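Rantala Guest Rooms — Questions Our Guests Ask

Last updated 2/26/19

When can I arrive?
The reception is open until evening. If your train is late, please call us and Kaisu Juntunen will leave the key in the box next to the door. We send you the code of the box by text message.

Is breakfast included?
Yes, for all rooms. We serve rye bread, porridge, eggs, cheese and coffee. If you leave very early, ask for a breakfast bag the evening before.

Which voltage do you have?
The outlets give 220 volts. Guests from America need an adapter, and for a hair dryer they need also a transformer. We have 4 adapters to lend at the reception. Please return them, they like to travel home with our guests.

I forgot my phone or charger in the room. What now?
Write to us with your room name and the date of your stay. We keep found things for 30 days. Phones and phone cases are kept in the office, clothes in the laundry room.

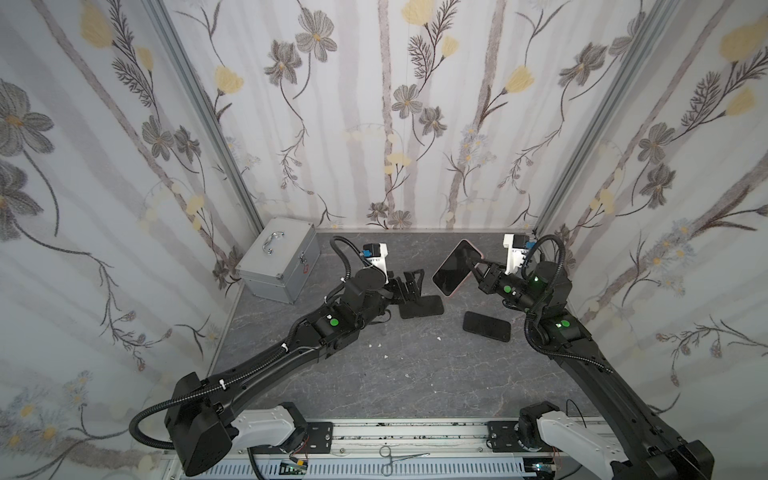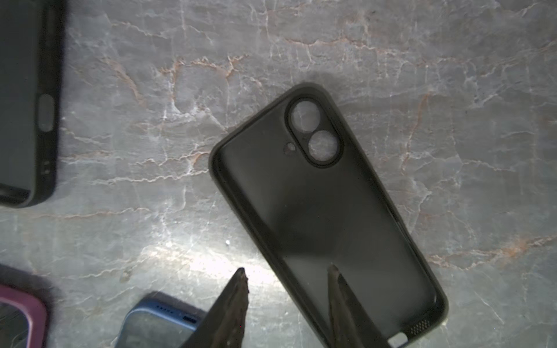
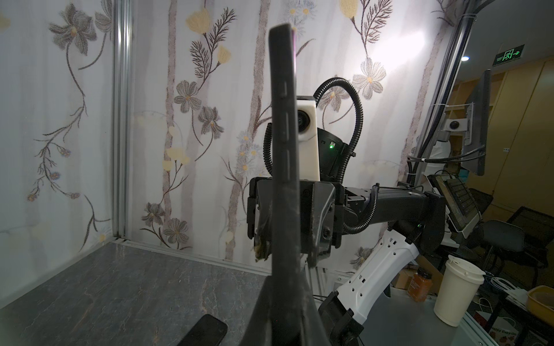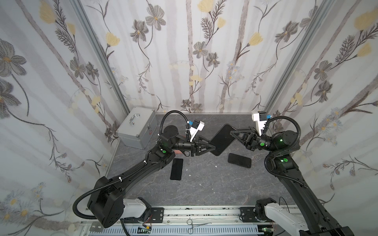

We can mail the thing to you, but the postage must be paid first. For a phone we use only registered mail, and a phone with a damaged battery we can not send at all — you must fetch it yourself or ask a friend to do it.

Can I bring my dog?
One dog is welcome in the Wadow room, which has its own door to the garden. The cleaning fee is 200 crowns for the whole stay. In the other rooms we do not take animals, also not small ones.

Is there a sauna?
Yes, by the lake. Eero Lehtinen heats it every evening from May until the first snow, and in winter when somebody asks before noon. Towels are in the basket in your room. Please do not pour beer on the stones.

Where can I park?
Behind the house, free of charge. In winter leave the side of the barn free, so that the snow plow can turn.

How do I cancel?
Send us an e-mail or call. Until one week before arrival it costs nothing. After that we charge the first night — if we can give the room to somebody else, we pay this money back to you.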